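About us

Hi, I'm Odette Guérin, and I run Prillow with Bilal Saab and Raymonde Wong. We help small warehouses and workshops figure out what automation to buy, what it will really cost them, and what can wait another year. We don't sell robots and we don't take a cut from anyone who does (people always ask, so I'm putting it up top!).

Before this I spent 7 years buying equipment for Hosier, a parts distributor. My first big purchase was a mobile picking robot, and I was so proud of the price I got. Then came the charger, the spare gripper fingers, the software seats, the training days and a new network point in the wall — none of it in my budget. I had to go back to my boss three times for more money. I still have that spreadsheet and I still show it to new clients.

Bilal does the numbers. He'll ask how many bins you move on a slow day and on a crazy day in December, and he'll want both before he opens a single brochure. Raymonde handles the floor side: aisle widths, shelf heights, where the power is, how the bins come off the rack. She carries a tape measure everywhere, including to my birthday dinner.

How a planning job goes

We start with a visit, usually at 7 in the morning when the first shift comes in. After that you get a written budget with 3 columns: buy now, buy later, rent and see. Most of our clients end up using that last column more than they expected. Ekinci rented one arm for four months, bought it, and moved the second one to the next year's plan. Handari went the other way and spent the money on better shelving first, and I think they were right.

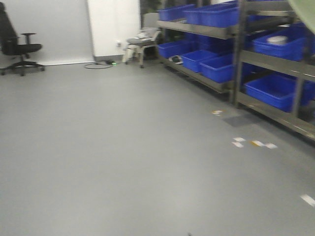

Bins come up in nearly every job, by the way. If you have 1000 totes in five different sizes, a gripper that handles all of them is going to cost you, and sometimes it's cheaper to change the totes. Raymonde will happily talk to you about this for an hour.

Yavuz Kaplan joined us last year to look after quotes and service contracts, and Hagos Hadgu comes in part-time for electrical planning. We're still a small team and we like it that way, so there can be a bit of a wait for a first visit. Send us your floor plan and a rough budget when you write — even a pencil sketch is fine — and Yavuz will get back to you with dates.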